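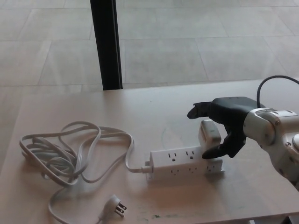

A power strip task: the fingers on either side of the plug adapter, the cord in loose, tangled loops.

Report the Resets

Feb 13, 2022

Most papers on learned manipulation give one number per task. The number is a success rate, it is computed over a fixed set of trials, and it usually appears in a table next to the same number for an older method. I have come to think that this number says little about whether the method works, and that a second number, which almost every lab could produce at no extra cost, says a good deal more. The second number is how often a person had to touch the setup between trials, and what that person did.

My argument rests on plug tasks, which are what I know. A three-prong outlet is a good test object. It is cheap, it is built to a standard, and the tolerance between blade and slot is small enough that a hand with poor force control will stall against the face of the outlet or push the whole strip across the table. Removal looks easier and in some respects is. The geometry is already solved at the start of the trial, since the adapter is seated. What remains is friction, a grip that has to hold on smooth plastic, and a base that is not fixed to anything.

That last point is where the trouble starts. A power strip lying free on a table is a different problem from a power strip clamped to one. If the arm pulls at an angle, the strip tilts and follows the adapter up. If the cord has a loop under tension, the strip rotates when it moves at all, and it rotates by an amount that depends on how the cord was lying. A policy trained on a clamped strip never meets either case. It can post a very high rate and still be useless under a desk.

We ran both versions at Enlow last May, using the controller the group calls Prorkia. The clamped version was reliable from the first day. The free version looked nearly as good until we went back through the notes and read what the operator had been doing. Over 24 trials on the free strip, the operator had squared the strip to the table edge before every one. He had also pulled the cord back to the same side, out of habit, and had not thought to write it down until the second session. In effect we had clamped the strip by hand and called it free.

When we repeated the 24 trials with a rule that the cord and strip stay where the last trial left them, the failures came in runs. One bad release would leave the strip skewed, the next approach would be poor, and the error would carry forward until someone stepped in. There were six such interventions. Four of them came after the cord had worked its way under the strip and raised one end. None of this shows up in a rate computed over independent trials, because the trials were never independent. We had made them so with our hands.

I do not claim this is a new observation. People who build fixtures for a living would find it obvious. A part feeder on a factory line is judged on mean time between interventions, and a vendor who quoted only the fraction of good picks, with a technician straightening the tray after each one, would be asked to leave. Research has drifted away from this standard for an understandable reason: early methods failed so often that resets were a minor detail. With rates now routinely high on short tasks, the resets have become the main thing being hidden.

Two objections come up whenever I raise this.

The first is that a controlled initial state is necessary for comparison. If the cord lies differently each time, one method may draw easier layouts than another, and the table means nothing. I accept the premise. A controlled state should be reported as a controlled state, with the procedure for restoring it written out, including who does it and how closely they match it. The Christodoulou protocol, which our group borrowed for insertion, does this with a template sheet under the object and a stated tolerance on its placement. It takes a paragraph. A reader can then see that the result holds for a strip in one place with the cord out of the way, and can decide what that is worth.

The second objection is that counting interventions is subjective, since operators differ in patience. This is true, and the fix is dull. Set the rule beforehand. Ours is that the operator acts only if the object is out of reach, if a force limit has tripped, or if a run of four failures has occurred. Orex, the logging tool we use, records the time of each stop, so the operator only has to enter the cause. Different labs will choose different rules, and the counts will not be strictly comparable across them. Success rates across labs are not strictly comparable either, and we print those.

There is a further reason to care, which concerns the hand. Multi-fingered hands are often defended on the grounds that they handle variety. With a fixed object in a fixed place, a parallel gripper with suitable pads will pull an adapter just as well, and it has fewer joints to calibrate. The case for fingers is that the index finger and thumb can close on a block that is not quite where it was expected, while the other fingers steady something nearby or stay clear of it. That case can only be made in the conditions our reset habits remove. By tidying the table we throw away the evidence for the more expensive hardware, and then spend the discussion section asserting it.

I would also like to see the cord treated as part of the task state. In most write-ups it is absent from the text, even where it takes up as much of the table as the object does. A flat cord in loose loops has a stiffness and a preferred bend, and it applies a load to the strip that varies with the layout. Modeling it properly is hard and I am not asking for that. A photo of the starting layout for each trial, placed in the supplement, would be enough for a reader to check whether the failures cluster around particular layouts.

Our next report will carry three columns for each task: successes, interventions, and the longest run of trials without one. The third column is going to be embarrassing for the free strip. We intend to print it anyway, with the stop log attached and the operator's notes transcribed as written.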